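Visit notes, Cartwright ceramics works, December 20, 2018

The Cartwright site fires tableware and sanitary blanks for two customers, Cemico and Delleo. Yanti Hartono, who manages the kiln hall, met our group at the gatehouse at the start of the morning shift. Safety shoes and eye protection were issued there. Hearing protection is required only in the milling bay.

Clay arrives as dry powder and is blended with water in lined ball mills. Each batch is 1000 kg. The slip is sieved, passed over magnets to remove iron, and held in stirred tanks until its viscosity settles. Casting follows in plaster molds, which are dried overnight between uses.

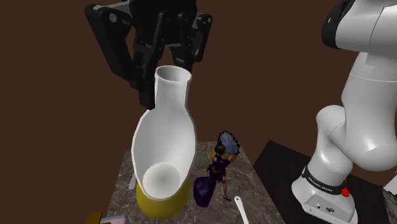
*Large vessel and costumed figurine on a stone-patterned top.*

The tunnel kiln is 115 m long. Cars enter through a double door and advance on a fixed interval. Burners are grouped in zones, each with its own thermocouple and damper. Exhaust from the cooling section is ducted back to the dryers, and the works reports a lower gas bill after that change, made in May. Hartono described the main firing fault as black core in the thicker ware. The cure was a slower climb through the early zones, at the cost of some output.

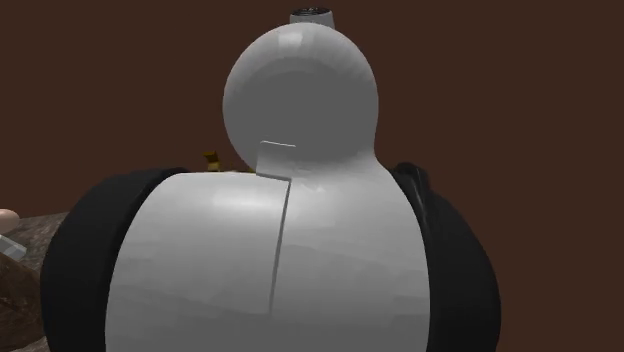

Glazing is by spray for the large pieces and by dip for cups. Glaze density is checked at the start of each run and again after every refill. The booths are water-backed, and the recovered solids go into a dark liner glaze that has no close color tolerance.

Inspection is done under diffuse light on a slow belt. Pieces are tapped, turned and graded. Seconds are sold through the shop by the gate. On the day we visited, 176 pieces were waiting on the refire racks, most of them with pinholes near the foot.
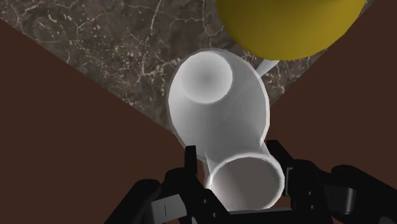 The last stop was the test room, where samples go through thermal shock and water absorption checks. Records are kept in Avodik, with one entry per kiln car. Paper copies are still filed by the shift lead.

The tour closed with 20 minutes of questions, mainly on plaster mold life. Parking is limited at the front; use the east lot.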